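Amp hums when I play near the kitchen, guitar or wiring?
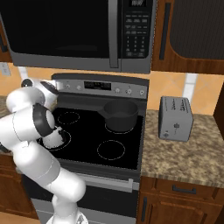
Microwave over the range

Lungile Hlongwane
I've got a Vulo semi-hollow with P-90s and I practice at the kitchen counter. Since August there's been a nasty buzz whenever I turn up past 2. It drops when I touch the strings, but it doesn't go away. Same cable in the bedroom, way quieter. Do I need new pickups??

Lwazi Kekana
Don't buy pickups yet! P-90s are single coils, so they grab hum from anything with a transformer or a motor. Turn in a slow circle while holding the guitar and you'll find a spot where it nearly disappears (mine is facing the hallway, go figure). Try the amp on a different outlet too. Mine was awful until I moved it away from the fridge.

Radebe
had the same thing, got a Stokitz noise gate, set it at 9 and forgot about it. kills your sustain a bit tho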